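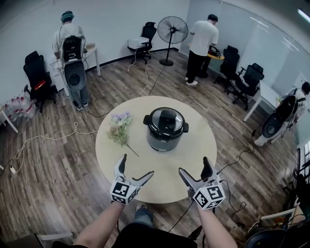
The Kestum electric pressure cooker was placed in the shared kitchen program at Itstead in January and has been in regular use since then. The purpose of this review is to advise member households and small offices considering a purchase for shared use. A cooker of this type occupies a fixed place on the table or counter for most of the week, and its footprint and appearance therefore matter more than the manufacturer's leaflet suggests. The dark gray body, domed black lid and two black side handles are plain enough to stand on a pale round table beside artificial flowers without looking out of place. The flowers, in lavender, white and dusty pink, are the more delicate of the two items and should be moved well away before the cooker is used.

General handling

The two side handles are the strongest point of the design. They can be gripped with oven gloves, and the cooker can be carried a short distance with the inner pot in place. Members with smaller hands reported no difficulty. The cooker should not be moved while under pressure, and the instruction booklet is clear on this matter.

The lid closes with a firm turn. New users tended to stop too early, and the cooker then declined to start. After one or two attempts the correct position was found without assistance. The height of the dome should be taken into account where wall cabinets are low – our first location had to be abandoned for this reason, and a freestanding table was used instead.

Cooking results

Dried beans, barley and stewing beef were prepared on a weekly basis. Beans were even in texture and the skins stayed largely whole. Beef was tender, although the liquid required reduction afterward in an open pan. Rice was acceptable but somewhat soft at the base, and households that cook rice every day may prefer a separate appliance.

The stated cooking time does not include the period needed to reach pressure. With the pot two thirds full, this added a considerable wait, and meals planned for a fixed hour should be started early. The Pretorius model held by the program for comparison came to pressure sooner but was noticeably louder when steam was released.

Cleaning and upkeep

The inner pot may be washed by hand or by machine. The sealing ring retained the smell of onion and curry after washing. We recommend a second ring for sweet dishes, and the program now keeps 3 in rotation. The rim beneath the lid collects starch and should be wiped after each use with a damp cloth. Replacement rings were ordered through the Multholm parts counter and arrived without delay.

The power cord is short. An extension cord is not advised, and the table should be positioned near a wall outlet before cooking begins.

Assessment

The cooker is recommended for shared kitchens preparing soups, beans and braised dishes. It is less suitable for rice and for kitchens with low cabinets. The program has awarded a score of 9 for handling and a lower mark of 7 for speed – both out of 10.

Reader comments

We have the same one in our break room. The onion smell does come out of the ring if you leave it in the sun for a day or so.

Does the lid stand up by itself when it is off? Mine always ends up upside down on the counter, dripping.

Agree about the rice. More water made it worse, less water made it stick. I went back to a saucepan.

Contact the Itstead Shared Kitchen Program | Copyright 2018 | Back to top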